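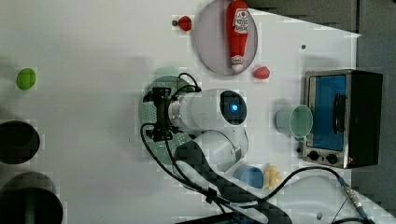

Ketchup, on its side, on a pink-grey plate. Dinner is served.

A thread about ketchup, and where it lives, and why I no longer discuss it with my family.

I grew up in a cupboard household. The bottle lived between the malt vinegar and a tin of mustard powder older than me, and it came out for chips, fish fingers and any visitor my mother thought looked peaky.

Then I moved in with a fridge person. I found the bottle in the door, next to the milk, as cold as a doorknob. I said nothing for 2 weeks, which for me is a sort of fast.

The fridge case, fairly put: the label says to refrigerate after opening, and it says so on nearly every bottle I've ever bothered to read. The cupboard case: every café in the country leaves it on the table from breakfast to closing and the customers keep coming back.

My own objection is to the temperature. You've got a hot chip. You've waited for that chip. Then you lower it into something straight from the Arctic and eat a lukewarm chip with a cold hat on.

There's a café in Lengate that keeps its sauce in those squeezy tomatoes. I asked where they go at night. The woman at the till looked at me as though I'd asked where she went at night.

A reply from last time I brought this up: "It's mostly vinegar and sugar, it'll outlive us all." Another: "My brother was ill for a day in May and I've always blamed the ketchup." He had also eaten a prawn ring. She mentioned this four messages later.

Now, glass or squeezy. I have feelings about glass. Glass is handsome and gives you nothing for a full minute, then gives you everything, on the egg, on the plate, on your cuff.

People will tell you to tap the neck. People will tell you to put a knife up it. My grandfather used to swing it round at arm's length in the garden, and there was a mark on the shed until they sold the house.

Squeezy has its own misery, the first squirt of pale water. You have to shake it. Everyone knows you have to shake it. I am in my fifties and I have never once remembered to shake it before the bacon sandwich was open in front of me.

Storing it upside down is a different argument and I'd ask you to keep it out of this one. (Cap down. Obviously cap down. It has a flat lid, what did you think that was for.)

I went to the big Zisley on the ring road to see what the shop does, and the shop keeps it on a warm shelf next to the crisps. The fridge people say that's before opening. The fridge people have an answer for everything and cold eggs as well.

Same aisle had a Brandão one with chilli in it, very good, and a Ritis "reduced everything", which tasted like a tomato being described over the phone. I finished the bottle. I'm not made of money.
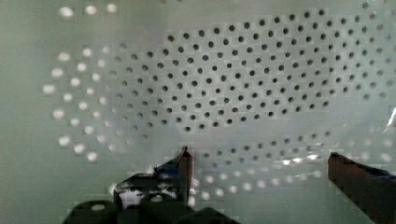 Draining chips is where it all goes wrong anyway, and hardly anyone will admit it. Kitchen paper goes soggy and sticks, a cold plate makes steam, and the steam makes a chip you could tie in a bow. What you want under them is holes. Staggered rows of little round ones like these would do me nicely, though I'd want it in metal for anything out of a fryer, and I'd probably skip the sage green. A wire rack over a tray does the job until something better turns up.

Salt while they're draining. Vinegar at the table. Sauce at the side, in a puddle, so each person can decide for themselves how far to go. Anyone who squirts it all over the top of a shared bowl has made 7 decisions on other people's behalf.

I did run a poll. 148 of you voted and 111 said fridge. I've looked at it a few times now. I've asked a friend to check whether it could have been tampered with and she says it was a poll about ketchup.

So I'm outnumbered in the country at large as well as in my own kitchen. The bottle's still in the door. I take it out when I put the oven on, so it's had a good half hour to come round by the time the chips are done, and he puts it back when he goes in for a beer.

Brown sauce replies will be read but I can't promise more than that.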